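Storing carbide inserts and end mills: what we changed at Skadia

Many customers ask us about cutting speed and coating, but very few ask about storage. In our opinion this is a pity. A good part of the tools that come back to Skadia for regrinding were damaged before they touched any metal. The corners are chipped from lying against other tools in a drawer, or the shank has rust where the holder should grip it.

Until last January we were not much better ourselves. Our stock was sorted by supplier, because this was how the invoices came. A person who needed a 3-flute end mill for aluminum had to know first who made it. When we moved the regrinding counter to the Leung building, we had to pack everything anyway, so we used the occasion to begin again.

The new order is by the material to be cut. Steel, stainless, cast iron and aluminum each have their own cabinet, and inside the cabinet the tools go by diameter. Inserts stay in the box of the maker until the last one is used. We know that it is tempting to put five half-empty boxes together into one, but then the grade is lost, and two inserts which look the same can behave very differently at 2000 revolutions.

For end mills we now use the Ziltero tray, which has a separate hole for each tool. It comes with 13 positions per row, and the holes are deep enough that the cutting edges do not meet. Long drills do not fit well in it. For these we still keep the plastic tubes they arrive in, with the label turned to the outside.

Reground tools have a separate place. After regrinding, the diameter is a little smaller than the number on the shank, and if such a tool goes back among the new ones, somebody will make a bad slot with it. We write the measured size on a small tag and fix it to the tube. Please do the same in your shop, also when you are sure that you will remember.

About humidity we had some discussion. The store room should stay below 62 percent, and in summer ours did not. We now have a small dryer from Prikance, and we wipe the steel shanks with a thin oil before they go in the tray.
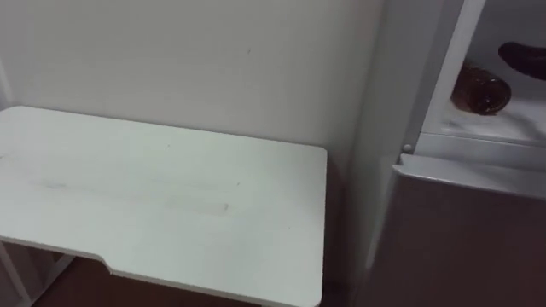 Too much oil is also a problem - it collects dust, and dust between the shank and the collet gives runout. A cloth that is only slightly oily is enough. Before you mount the tool, clean the shank and the inside of the collet with a dry cloth.

Customers who send tools for regrinding can now ask for the return in trays instead of in paper wrapping. The tray is charged with the first order and you keep it. When you send it back full, we return it full, and the tools stay in the same positions. Please mark on the delivery note which tools should be ground and which only measured. The counter in the Leung building accepts tools until 3 in the afternoon, and what arrives later is registered the next working morning.

If you have a drawer of mixed inserts and you do not know the grades anymore, you can bring it also. We cannot promise to identify all of them, but worn carbide is accepted for recycling by weight.

Recent items
Choosing a collet for small diameters
Coolant concentration in the summer months
New regrinding prices for step drills
When to retire a boring bar
Change of address for the regrinding counter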